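Booking Shared Bench Time at Drukcombe

Staff and visiting users reserve bench time through the Tindar booking page. Please read all the steps before submitting a first request.

Step 1. Sign in with your Dellness account. New users must first complete the safety form and return it to the front office.

Step 2. Select a bench and a start time. Sessions run in blocks of 30 minutes, and a single user may hold up to 46 blocks in a month.

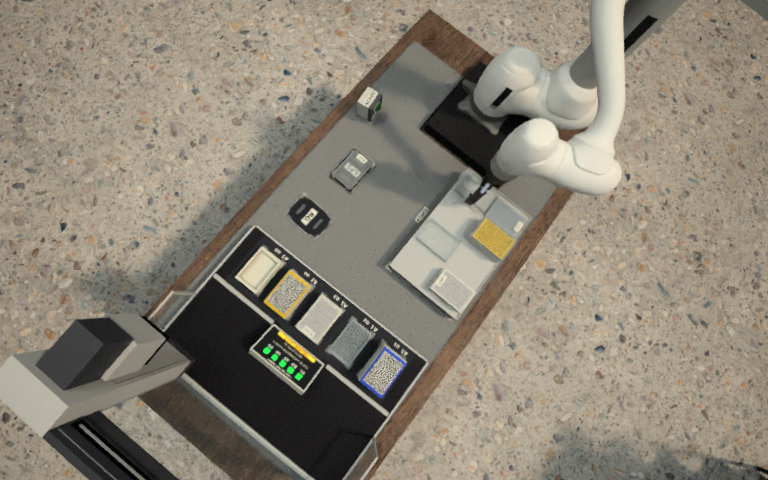
Step 3. Enter your project code. Requests without a code remain on hold and are released at 4 p.m. the same day. If your code has expired, write to Mirsad Nikolovski in Accounts before you book.

Step 4. List the supplies you will bring. Chemicals must be named in full - trade names alone are not accepted. Orders to be delivered to the building should be marked "Sperling Store, Room 885." 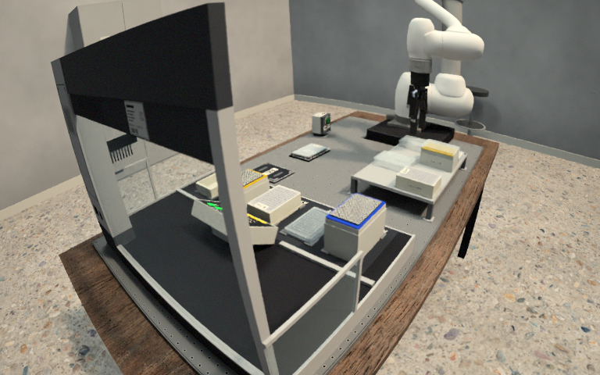

Step 5. Submit the request and wait for the confirmation message. A booking is not final until this message arrives.

To change or cancel a booking, open My Sessions and choose Edit. Changes made after the session has begun are charged at the full rate. Questions about charges should be sent to Bujar Yordanov, with the booking number in the subject line.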